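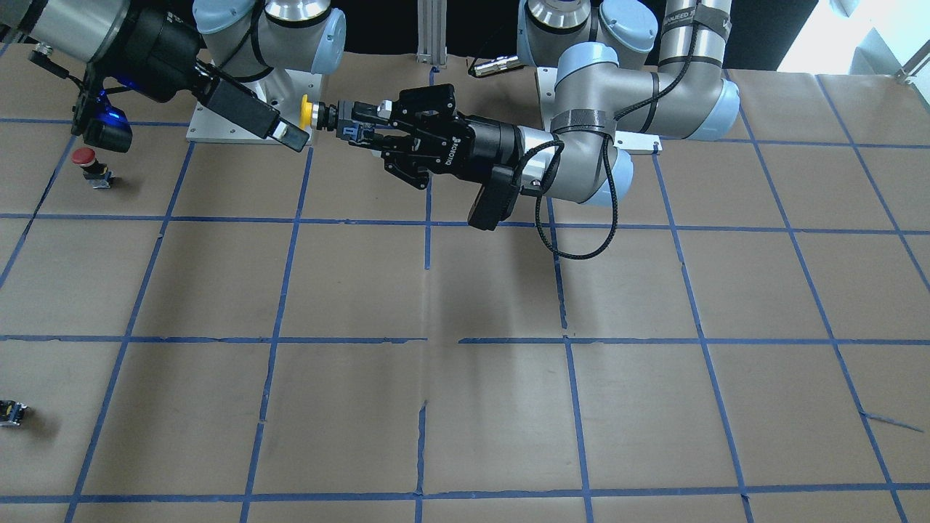
# Buying and budgeting for a two-arm cell: frequently asked questions

Last revised 9/7/24. These answers are for departments and small workshops planning to buy equipment through the Wimus shared purchasing scheme. They cover bench cells with two arms working over one table. Larger floor-mounted systems have their own guidance.

## Do I need two arms, or will one do?

Start with one if your parts can be held in a vice or a simple fixture. Two arms make sense when small parts have to be handed over, turned or held at one end while something is done to the other. If you only have one or two jobs like that, price a fixture first and compare.

## Can the two arms carry different grippers?

Yes, and many of our members choose to. A parallel gripper is easy to set up and good for small, regular parts. A multi-fingered adaptive gripper copes better with round or odd shapes such as knobs, caps and push buttons. Robotiq and other makers sell both sorts. Check three things before you mix them:

- the mounting pattern at each wrist
- whether each gripper takes its power through the arm or by a separate cable
- whether your control software already has a driver for both

If the answer to the last one is no, allow staff time for it in the bid.

## What gets left out of most budgets?

Small items, mainly. The bids we send back usually have the arms and grippers right and are missing some of these:

- base plates and the fixings for them
- aluminium extrusion for posts and camera mounts
- spare cables, including at least one longer than you think you need
- wrist cameras and their brackets
- replacement finger pads
- delivery, unpacking and disposal of crates

The scheme lets you claim up to 1,000 pounds of this as sundries without separate quotes. Anything above that needs to be itemised.

## Do I have to buy a special work surface?

No. A solid table that doesn't rock is enough for a trial period. Kraft paper with a grid of painter's tape makes a perfectly good surface while you are still deciding where things go. The paper creases and the tape lifts or breaks in places, so keep a roll of each in the stores budget. Order a permanent top once the layout has stopped changing.

## How should I budget for cabling along the arm?

Ask the supplier what is routed inside the arm and what has to go outside. External cables can be strapped or taped to the links, but they need slack at the wrist and elbow, and slack gets caught on things. Coiled cable costs a little more and is worth having at the wrist. Put cables down as a consumable and not as a one-off purchase.

## Which test parts should we buy?

Buy the parts you mean to handle, in quantity. For switch and control panel work that means buttons, collars and housings in more than one colour and shape. Order the same part numbers your production line uses. Test parts go under budget code 313.

## How long does delivery take?

Pruris quotes 90 days for arms and Kushnir is usually quicker for grippers and mounts. Place both orders together anyway. Arms that arrive before their base plates will sit in the crate, and the warranty normally runs from the delivery date.

## When do bids close?

At the end of February. Late bids are held over to the next round.

## Can we lease?

Amier offers leases on arms but not on grippers or cameras. Over a full term, leasing has cost our members more than buying. It suits short projects, or cases where you have running costs to spend and no capital. Get the return conditions in writing, especially what counts as wear on the joint covers.

## Is second-hand equipment allowed?

Arms, yes, with a service record and a working controller. Used grippers are allowed if the supplier will replace the pads. We don't fund used safety equipment.

## Does the room matter?

It can. If you plan to use cameras, look at the bench at different times of day. A bright window beside the table may wash out part of the view, and the arms throw shadows on the surface. Blinds and a fixed lamp can both be claimed as sundries.

## Who pays for repairs?

The department that holds the equipment. The scheme covers purchase only, so put a yearly repair figure in your own budget before you sign.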